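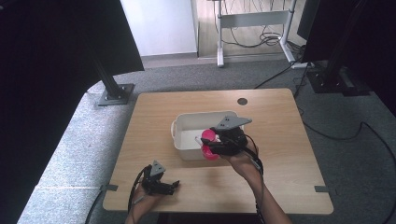
A reader in Trulevport wrote to say that her table had a tub on it from the day it arrived, and that within a month she no longer knew what the wood beneath it looked like. Her question was which should be chosen first, the container or the surface. The short answer is the surface. It will usually be in the house longer, and its finish decides what can be put down on it, dragged across it or left overnight.

Pale timber tops have come back into ordinary rooms over the past few years, mostly on small tables used for sorting, packing away and children's tea. The low-sided tub has come with them. The two are sold separately and reviewed separately, which is odd given how much of their working life they spend in contact.

The tub

A white plastic tub with low sides and a moulded handle is a simple article. Three things vary between one and the next: the height of the wall, the form of the base and the way the rim is turned. A low wall lets a cup be put in from above without the wrist being raised far, and the contents can be read from a chair. It also means that a tall item will lean on the rim and tip the tub if the tub is light.

The base matters more to the table. A flat base spreads the load but traps whatever is under it, and a single grain of grit will score a soft finish in one pull. A base with a moulded foot at each corner keeps most of the plastic clear of the wood, at the cost of pressing harder on four small areas. Brullholm sells its tubs with a continuous ridge set in from the edge, a fair compromise, though the ridge holds washing-up water and should be wiped before the tub goes back.

Handles are best judged full. A handle moulded in one piece with the wall has no joint to fail, but the wall flexes and the load shifts towards the hand. Carry it with the other hand under the far end.

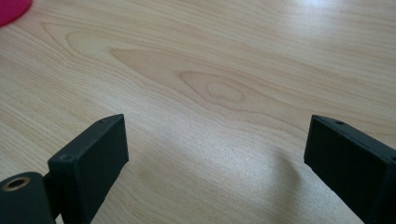 Anyone who buys a table for its grain will end up covering it with mats, according to one unnamed correspondent, who did so and regrets it. We have some sympathy. The long nested loops known as cathedral figure come from cutting the log flat, so that the saw passes through the growth rings at a shallow angle. A small knot or a swirl inside the loops disturbs the lines around it. On a table of any size it tends to become the spot people look at, and the spot they avoid putting things on.

Mats are not needed for dry plastic cups. They are needed under hot ones and under anything with an unglazed foot. Our own preference is one mat, kept at the side where drinks are taken, and bare wood elsewhere.

The finish

Serex and Innes both supply a clear finish for pale timber, and we put each on a sample board in April. The boards were given 3 coats, lightly rubbed down between coats, and left to harden. A loaded tub was then drawn across each one 1,000 times along the grain and 100 times across it.

Along the grain there was little to choose between them. Across it, the Serex board showed fine bright lines that could be seen only with the light low and from one side. The Innes board dulled evenly over the whole track. Which of these is worse depends on where the table stands. Beneath a strong lamp or beside a window, a top with any sheen will throw back a patch of glare, and lines inside that patch are hard to ignore. A dulled track shows less there and more in flat daylight.

Test for this before buying. Put your eye near the level of the top, look towards the light and move your head slowly from side to side. If the grain disappears into white, the finish is glossier than the label suggests — or the lamp is in the wrong place.

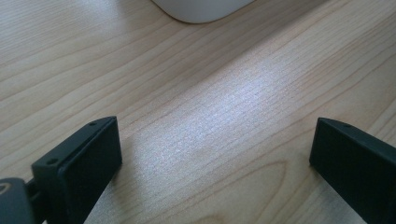 Straight grain and arched figure on a pale top, with light across the finish.

Wipe with a cloth wrung almost dry, following the grain, and dry at once. Lift tubs; do not slide them. Where a top has a raised edge, run a soft brush along the inside of it once a week, as crumbs collect there and are then picked up by the base of the tub. A grommet hole wants the same treatment.

Sample boards were prepared by the magazine. Text revised 6 June 2026.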